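susteo_12
Sun 10 July
I want to oil my pine table before October. In the shop they offered me linseed oil or hard wax oil — the second costs much more. Which one do you use?

dusuletti
Linseed, always. Two thin coats, and wipe off the rest after 20 minutes.

rimanico
I don't agree. Linseed makes pine very yellow after one summer. I paid 100 for a tin of wax oil and I don't regret it.
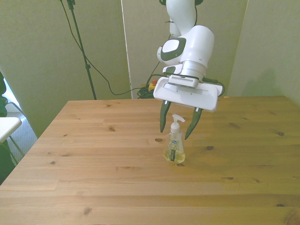 susteo_12
How long must I wait between the coats?

dusuletti
One full day with linseed, and longer if the room is cold.

rimanico
My tin says 12 hours. Please sand lightly in between, by hand.

susteo_12
Thank you both. I will try the wax oil on the underside first.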